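Automatic milking in the Kollora valley

Automatic milking in the Kollora valley refers to the use of unattended milking stations on dairy farms in the valley and on the neighboring Flirnia plateau. The practice began on a few family farms and later spread to most of the larger herds. It is often mentioned together with the grazing system of the region, in which cows walk by themselves between pasture and barn during the day and also at night.

Background

Dairy farming is the main form of agriculture in Kollora. The first written mention of cheese from the valley is a tax list from 1743, in which several villages paid a part of their dues in hard wheels. For a long time the cows were milked by hand on the summer pastures, and the milk was carried down in the morning. Bucket machines came with electricity, and after them simple milking parlors, where a group of animals was milked at the same time by one or two persons.

The parlors made the work lighter but did not change the hours. Milking had to start before five in the morning and again in the late afternoon, every day of the year. When fewer young people stayed on the farms, hired milkers became difficult to find, and several owners gave up their herds or changed to beef cattle.

Introduction

The first stations in the valley were delivered by Szabó, a dealer in farm equipment which until then had sold mostly feed mixers and manure scrapers. The early models needed much attention. The teat cups were attached slowly, and cows with an unusual udder shape had to be sent to the old parlor. For this reason many farms kept both systems for several years.

A second period of growth came with the Hudusel line of stations. These had a faster arm and a better way of cleaning the teats before milking. They could also be placed in an existing barn without moving the outer walls, and this was important in Kollora, where many barns are built into the slope. By the end of this period 69 farms in the valley and on the plateau were milking automatically.

Operation

A cow enters the station when she wants to be milked or when she expects feed. An electronic tag in the collar or in the ear identifies her, and the station decides if enough time has passed since the last milking. If not, the gate in front opens and she leaves without feed. If yes, the teats are cleaned, the cups are attached one after another, and each quarter of the udder is milked separately until the flow becomes low.

Milk from treated animals, and milk that is measured as abnormal, goes to a separate container. The farmer receives a message when a cow has not visited the station for a long time, or when the vacuum or the cleaning program has a fault. Most farmers in Kollora look at the list of late cows in the morning and in the evening, and bring these animals by hand.

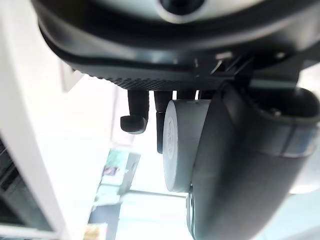
Grazing and cow traffic

Combining automatic milking with pasture is more difficult than using it in a closed barn. Cows on distant fields come less often, and in hot weather they tend to stay in the shade until evening. The usual answer in the valley is a selection gate at the barn exit – a cow can go out to fresh grass only if she was milked recently. On the Flirnia plateau, where the fields are large and flat, farmers divide the pasture into three parts and open a new one every eight hours.

Water is another means of control. Some farms offer it only near the barn. Others consider this unsuitable for high-yielding animals and place troughs in every field.

Economic effects

The stations are expensive to buy, and their service contracts add a fixed cost which small herds carry with difficulty. Owners who changed early mention the freedom in the daily schedule more often than higher income. The amount of milk per cow has generally increased, mainly in herds that are milked more than twice a day.

The cooperative dairy of the valley had to change its collection routes, as tanks now fill evenly during the day and night. It also asks its members to stop the station for cleaning before the truck arrives. The dairy takes milk from 3000 cows, of which 1165 are on farms without automatic milking. These are mostly small herds in the upper villages – there the roads are narrow and a technician can need several hours to arrive in winter.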